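Trade Compliance Editor (part-time, fixed term)

Staner is a small publisher of guides and loose-leaf handbooks on customs, sanctions and export licensing. Our readers are mostly finance managers, freight clerks and in-house lawyers at companies that sell abroad. We are looking for an editor to take over our export licensing handbook and see the next edition through to print.

The post is based at our Plistlow office, with up to three days a week worked from home. It is 16 hours a week for nine months. We may extend it if the customs titles move to the same update cycle, but we can't promise that now.

About the handbook

The handbook runs to 780 pages in 41 chapters and is sold by subscription, in print and online. It covers licence types, end-user checks, record keeping, penalties and the paperwork for goods that could have both civil and military uses. Subscribers get one full edition a year and short updates in between.
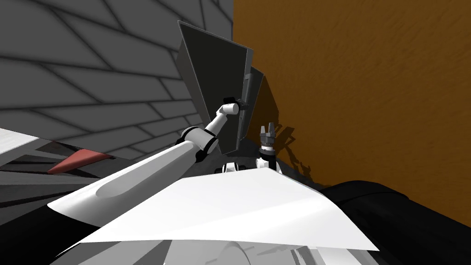 The current edition was put together by Soledad Ambrose, who has moved to our sanctions list. She will be on hand for the first six weeks to go through the files with you. Most chapters need light updating. The four on technology transfer, including sending drawings and software to staff overseas, need to be rewritten from the start, and outside authors have already been signed up for them.

What you will do

Read new regulations and notices as they come out, and decide which chapters they affect.
Send chapters to authors with clear notes on what has changed, and chase them when they are late.
Edit what comes back so that a reader with no legal training can follow it.
Check every form number, section reference and deadline against the source.
Write the short updates, usually one or two a month.
Answer subscribers' questions about the text. We don't give legal advice, and you will need to be comfortable saying so. 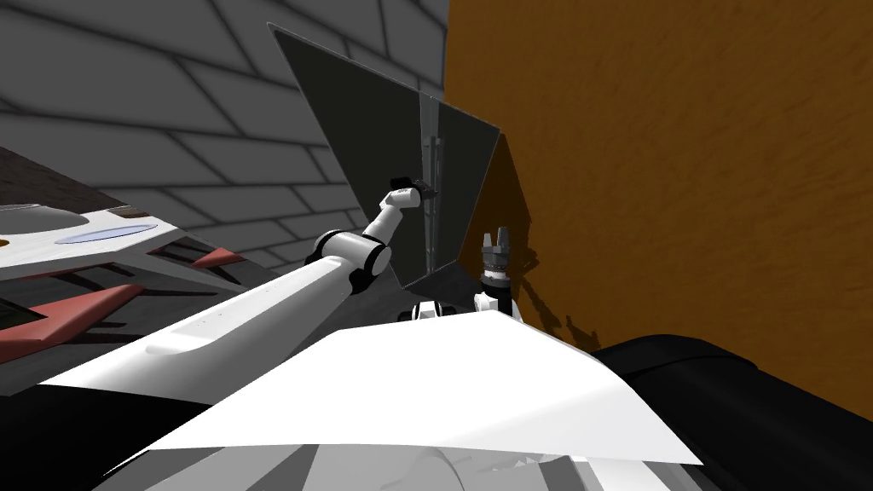
What we are looking for

You should have worked with export or customs rules before, in a company, a law firm, a freight business or a government office. Two years would be enough. You don't need a law degree.

You should be able to write plain English and to spot when someone else hasn't. Editing experience helps, but we can teach our house style and mark-up in a week or so. Working knowledge of Korean would be useful — I-seul Ki is planning a companion volume on trade with Korea — but it isn't needed for this post.

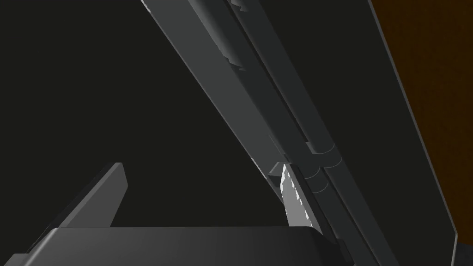 Grey rail and hinge, computer-rendered.

You must already have the right to work in the UK. We can't sponsor visas for a fixed-term role.

Pay and conditions

The salary is set on our editor scale and paid pro rata. We will send the scale to anyone who asks before applying. Holiday is also pro rata, and you can join the pension scheme from your first day. There is an allowance of £2000 for training or conference fees, to be agreed with your manager. You will report to Ľubomír Havlíček, who runs the trade list.
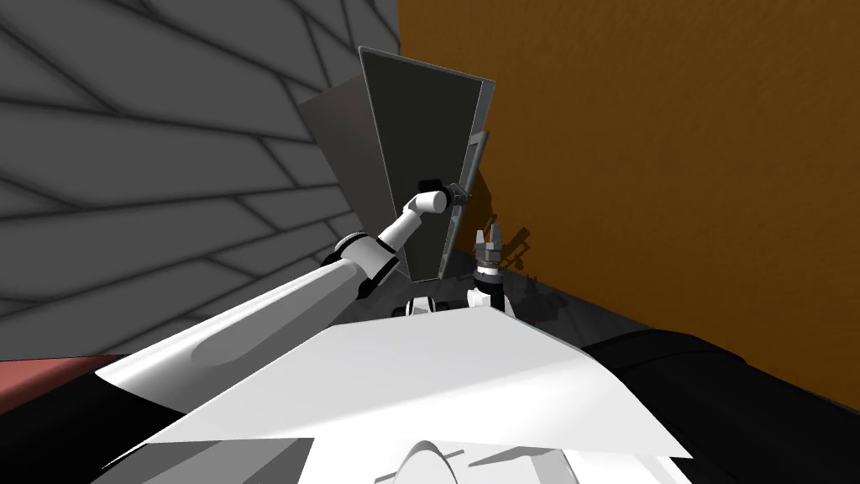 How to apply

Send a CV of no more than two pages and a covering letter saying which areas of export control you have dealt with and in what job. Please don't send writing samples at this stage.

Applications should be addressed to Bo-ram Baek at the Plistlow office, by post or through the contact form on this site, and must reach us by 30th August. People we want to meet will be sent a short editing test — one page of a real draft chapter, with an hour to work on it. Interviews will be held in September, in person or by video call. Travel costs within the UK will be paid on production of receipts.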